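2019-03-29, cuaderno Narasano, puesto del armario

Sigo con lo de ayer. Apertura de puertas a dos manos, política entrenada con las demos de Grultdale más las nuestras. Total 367 episodios después de limpiar. Se quitaron los que tenían saltos en la marca de tiempo de la muñeca izquierda y los que el operador abortó.

Arranque a las 9 y pico. Calibración de manos ok a la segunda. La primera dio un offset raro en el pulgar derecho, reinicié el driver y desapareció. No me gusta que desaparezca solo. Apuntado para mirar.

Configuración de hoy:
checkpoint: 58 (el último que guardó Mathias antes de llenarse el disco)
horizonte de acción: 16, se ejecutan 8
cámara de cabeza + estados articulares. Sin cámaras de muñeca
velocidad limitada al 60 %

Primera tanda, solo puertas. Va bastante mejor que la semana pasada. La derecha la engancha por el canto y tira sin dudar. La izquierda le cuesta, entra demasiado alto y corrige bajando, a veces dos correcciones. Sospecho del sesgo en las demos de Grultdale: allí el armario estaba más girado y casi todos los operadores empezaban por la derecha. Habría que mirar el histograma de primer contacto por mano. Si sale como creo, remuestrear y ya está, no hace falta grabar más.

Cambio de horizonte a 8/4 para ver si la corrección se acorta. Se acorta pero aparece temblor al acercarse al canto. Vuelvo a 16/8. Probar 16/6 otro dia, con suavizado entre bloques.

Segunda tanda, con el bloque azul encima del armario. La idea es ver si un objeto que no estaba en el entrenamiento cambia la trayectoria de la mano izquierda. No es una prueba de manipulación del bloque, no se toca. Se coloca sobre el extremo izquierdo, sobresaliendo por la esquina, en voladizo. Criterio de éxito: las dos puertas abiertas y el bloque sin moverse.

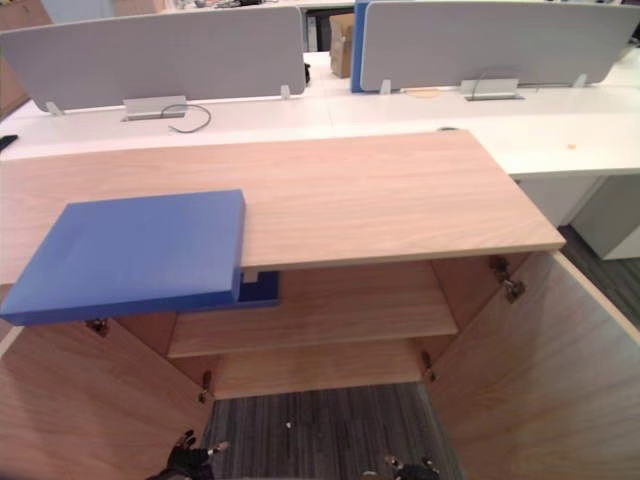 Lo que me preocupa de la segunda tanda es el mapa de atención. En reposo, antes de mover nada, una parte grande se va al bloque y a la zona de los biombos grises del fondo. Al bloque lo entiendo, es lo único azul grande en primer plano y no lo ha visto nunca. Lo del fondo no. En las demos nuestras el fondo es siempre el mismo, así que puede que lo esté usando para situarse respecto al armario en vez de mirar el armario. Si es eso, en Nerham no va a funcionar nada.

Prueba barata: tapar el fondo en la imagen de entrada (máscara fija por encima del canto trasero del tablero) y repetir offline con los episodios de validación. Lanzado a mediodía. Resultado: el error de acción sube, poco en la mano derecha y claramente en la izquierda. Coincide con la hipótesis. No es prueba de nada todavía, la máscara también es una entrada que la red no conoce. Hay que reentrenar con recortes y fondos aleatorios y comparar en igualdad.

Reentrenamiento A: fondo original. Reentrenamiento B: fondo sustituido en la mitad de los lotes. Mismos 353 episodios para los dos (dejo fuera 14 para validar), misma semilla, 3.000 pasos de calentamiento. He bajado el lote porque con la aumentación no cabe en memoria. Ojo, bajarlo tambien en A, si no la comparación no vale.

Cosas sueltas:
- El canto de la puerta izquierda y el del tablero tienen casi el mismo tono con esta luz. Quizá el problema de altura sea solo eso. Repetir con la luz lateral apagada.
- El límite de par de los dedos está muy conservador. En la derecha no se nota, en la izquierda resbala al final del recorrido. Subir un punto, no más.
- Log de la primera tanda guardado sin el estado de los dedos derechos. Error mío, la casilla no estaba marcada. Los de la segunda están completos.
- Poner la posición inicial del armario con cinta en la moqueta antes de seguir. Cada uno lo coloca a ojo y luego comparamos peras con manzanas.

Pendiente para el lunes: histograma de primer contacto, mirar A y B, y si B no empeora en la derecha pasar el checkpoint a Nerham para que lo prueben en su armario. Preguntar si el suyo tiene las bisagras igual, el manual que mandaron era de otro modelo.

Disco de datos casi lleno otra vez. Borrados los checkpoints intermedios de Mathias anteriores al 50. El 58 copiado en el servidor, NO borrar.

Entrenamientos en marcha a las 18:40. A va por delante, como era de esperar, sin la aumentación cada paso tarda menos. Manos apagadas y cargador desconectado.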